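Do folded jeans really need a system?

9/9/20

I have been folding jeans the same lazy way since college. In half, in half again, on the pile. The pile leans, I pull out the pair at the bottom, the pile falls over, and I shove it all back in and close the door. It has worked for years in the sense that I have never left the house without pants.

So when people started telling me I had to file my jeans standing up, like folders in a drawer, I rolled my eyes. I've seen the videos. A calm person with very clean hands makes five little denim bricks and lines them up, and then the video ends. You never see the same drawer on a Thursday two weeks later.

But I had a long weekend coming in March and the closet was bad, so I gave it a fair try, and I kept it going until now. Six months seems like enough time to have an opinion.

First, the gear, which I resent. The method I followed wanted a folding board. I bought the Foker one, a hinged plastic thing you flap shut over your clothes. It's fine for T-shirts. For jeans it is useless, the legs hang off the end and the denim is too thick for the flaps to stay down. It lives under the bed now. I also bought a set of drawer dividers from Voltby, and those I will admit are okay. They're springy and they stay put, although one of them squeaks every time I open the drawer and I have not been able to find out why.

What I did not buy was the Ilevent closet planner, which came up in my feed for weeks. It wants you to enter every piece of clothing you own, with a photo. One woman in the comments had entered 182 items. Good for her. I can see my clothes by opening the closet.

Now the folding itself. Every version I found starts the same way: lay the jeans out flat, smooth them, one leg over the other, tuck in the pointy bit at the seat, then fold from the hem up toward the waist. They all say to do it on a table or "a firm surface." I don't have a table big enough that isn't covered in mail, so I use the bed like a normal person. The instructions claim this ruins the crease. I tried both for a couple of weeks and could not tell you which pair was which.

The smoothing part is where I think the whole thing gets oversold. You're told to run your hands down the legs and push out the wrinkles, and that this will replace ironing. It won't. If jeans sat in the dryer overnight, they have dryer wrinkles, and stroking them does nothing. Shaking them out hard by the waistband while they're still warm does a lot more, and takes two seconds, and no one is selling a board for it.
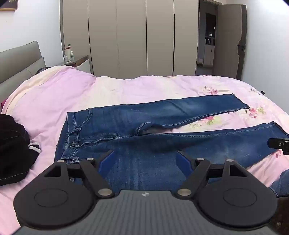

The pointy bit, on the other hand, is real. If you skip it you get a lump in the middle of the packet and the thing won't stand up. I skipped it for the first month out of spite and kept wondering why my bricks were falling over. Fold the seat in so you've got a straight edge down the side, and the rest goes quickly. That's the one piece of advice I'd pass on to anybody, standing jeans or flat.

As for time, the video I started with promised 15 minutes for a full load. My first try took 40, and that included looking for the video again twice. I'm faster now, but I was fast before too, because throwing things on a pile is very fast.

Does the drawer stay neat? Sort of. It stays neat if it's full. Once a few pairs are in the wash, the others slump sideways and you're back to a pile, just a lower one. The dividers help if you bother to move them. I bother maybe every other time.

I do like being able to see all of them at once. I found a pair of Rajput jeans I'd forgotten I owned, dark ones with the tags still on, that had been at the bottom of the stack for who knows how long. They don't fit, but I found them.

So I'm keeping the drawer and I've gone back to piling everything else. Sweaters I tried exactly once, and they unrolled themselves before I got the drawer shut. If somebody has a way to do sweaters that doesn't involve buying a bin, leave it in the comments, and please don't send me the board people's website. I get their emails already.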